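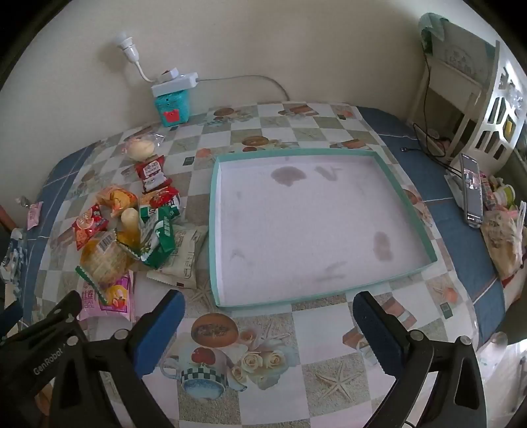 Slide 1. Snack sorting into a tray, hand-held gripper, jaws open before the first pick.

Speaker notes - Good practice for hand-held gripper collection in homes
Colm Brennan, Gresard

Opening. Leave the title slide up while people sit down. Twenty-five minutes of talk, ten for questions. The subject is the collection rules we use for household tabletop work, version 6, and what changed from version 5. Model training is out of scope. The Benmoussa group covers that in the next slot, so send those questions there.

State the task once and move on: packaged snacks go from the pile on the left into the shallow tray in the center of the table. One item per pick. The operator holds the gripper, and the wrist view is the only view. Everything the policy later learns about the task comes through that view, and so most of the rules concern what it contains.

Slide 2. Scope
The rules cover hand-held two-finger grippers used by one operator, seated or standing, at a table in an occupied home. They don't cover fixed arms, mobile bases, or two operators at one table. Orker has its own document for fixed arms. We share definitions with it but no procedures.

Terms. An episode is one complete run of the task. A session is all episodes recorded at one table on one visit. A site is a home. People mix up session and site constantly, and the quota rules depend on the difference. Say this slowly.

Slide 3. The start condition
Go back to slide 1 for this part if the clicker allows it.

Rule 1. An episode starts with jaws fully open, nothing between them, and the target container in view. On slide 1 the tray is in the center and the jaws are wide. Both finger pads can be seen. If either pad is out of view at the start, the episode is rejected at intake.

Rule 2. The container is empty at the start. Stains and marks on the inner floor are allowed and should be left alone. The tray on slide 1 has two brownish stains and some grey streaks. In version 5 we asked operators to wipe or replace marked containers. Compliance was poor, and the replaced containers made the set too uniform. Version 6 drops the requirement. What we do ask is that the container isn't swapped within a session.

Rule 3. The jaws stay open and still for a full second before the approach. Trimming depends on this pause. Episodes without it go to manual trimming, which costs more than recording them again.

Slide 4. Background and surface
Rule 4. Do not cover or replace the table surface. Patterned cloths are accepted. The one on slide 1 is close to the hardest case we have: a checkerboard with printed fruit, roses, teapots and pastries. There is a printed starfish and a halved melon in the foreground, directly between the jaws. A detector trained on plain tables will propose grasps on printed objects.

Pause here. Someone usually asks why we don't lay down a gray mat. Answer: the policy has to run on the customer's table. A printed pastry next to a wrapped pastry is a fair test.

Rule 5. Record the surface type in the session form. Four values: plain, textured, patterned, pictorial. Slide 1 is pictorial. Use pictorial whenever the print shows recognizable objects, even if the rest of the cloth is a simple check.

Rule 6. Household items outside the work area stay where they are, unless they fall under slide 6 (screens and personal content) or slide 7 (cables and power). The shelf unit and the hanging bag on the right of slide 1 are fine.

Slide 5. Item selection
Mixed packaging is required. A session needs at least one item from each of three classes:
- clear bag with visible contents
- printed soft wrapper, upright or leaning
- flat packet lying on the surface

The pile on slide 1 meets this. Clear bag with the round white bun at the back, red packet standing upright, pale cream packet lying flat on the right side of the pile. Point to each one and don't list the rest.

Flat packets give the most trouble. With the jaws vertical there is very little edge to close on, and operators tend to slide the packet to the table edge and pinch it there. Version 6 allows sliding but it must be tagged. In the November intake we had 1,046 episodes with a flat packet as the target, and 89 of them carried the slide tag. Review of the untagged ones is still open. Do not give a corrected figure if asked. There isn't one yet.

Clear bags: the pads must close on the bag and its contents together, or on the gathered neck. Closing on a loose corner is a valid grasp only if the lift is completed. A dropped item is kept in the episode and tagged. Never cut a drop out.

Barcode stickers and brand print may stay on. Handwritten labels come off or get covered before recording.

Slide 6. Screens and personal content
Rule 9. Phones, tablets and televisions in view are switched off or turned face down before the first episode. Slide 1 fails this rule. The phone on the right is propped on its stand with the screen lit and an image showing. Say so plainly. Under version 6 a session with that in view goes to the privacy queue, and no episode leaves the queue until the screen region is masked in every frame.

Masking is reliable but slow, and a masked rectangle that moves with the wrist becomes a feature in its own right. Tarix reported policies that steered by it. Turning the phone over takes two seconds.

Also covered by rule 9: mail, prescriptions, framed photographs, calendars with entries. Residents are asked to walk the area with the operator before recording. The operator does not move personal items without the resident's agreement.

Slide 7. Cables and power
Rule 10. No loose cable within the reach envelope of the gripper. The envelope is measured from the outer edge of the task area, 6 inches in every direction. A charging cable end lies on the blue border near the back right of the tray on slide 1. Whether it is inside the envelope has to be measured at the table. Do not estimate it from the wrist view. The lens makes distances near the jaws look larger than they are.

Rule 11. Power strips and lamp sockets may remain in view at the back of the table if they are not part of the task. The operator never uses the gripper to move a power strip, a plug, or anything connected to one. This applies between episodes as well. Two sites have been suspended under this rule and both have been reinstated.

Slide 8. Tool checks
Before each session, in this order:
1. Check the hinge screws by hand. No visible gap, no play in the linkage.
2. Check both finger pads for tears and for full contact at closure.
3. Log pad color, left and right separately. Mixed pads are allowed if logged. Slide 1 has blue on the left and dark navy on the right.
4. Open and close ten times, then run the width calibration.
5. Wipe the lens.

Step 3 was added after an intake batch in which 792 episodes were filed with one pad color for both sides. The recordings were usable. The metadata was not, and correcting it meant opening every episode.

Food tasks only: pads are cleaned before the session and between sites. Items stay in sealed packaging. If a package opens, the episode ends there, the item is removed, and the pads are cleaned before the next start.

Slide 9. Rejection and appeal
Intake can reject a single episode or a full session. Single episodes are rejected for start condition, missing tags, or lens obstruction. Sessions are rejected for calibration failure or wrong site code. Privacy findings hold a session but don't reject it.

An operator may appeal in writing. The reviewer on appeal must be someone other than the original reviewer. If asked about turnaround, refer to the schedule in annex B. It differs by contract.

Slide 10. Open points for version 7
- Should the one-second pause be enforced by the tool itself, with a tone?
- Is four surface types enough? Orker would like a fifth for transparent table covers.
- Container swap within a session, with a tag. I am against it, but the request keeps coming back.

Leave slide 10 up during questions. Printed copies of the rules are at the side table, annexes at the back.

Contact: Colm Brennan, Gresard | Copyright Gresard, all rights reserved | Back to top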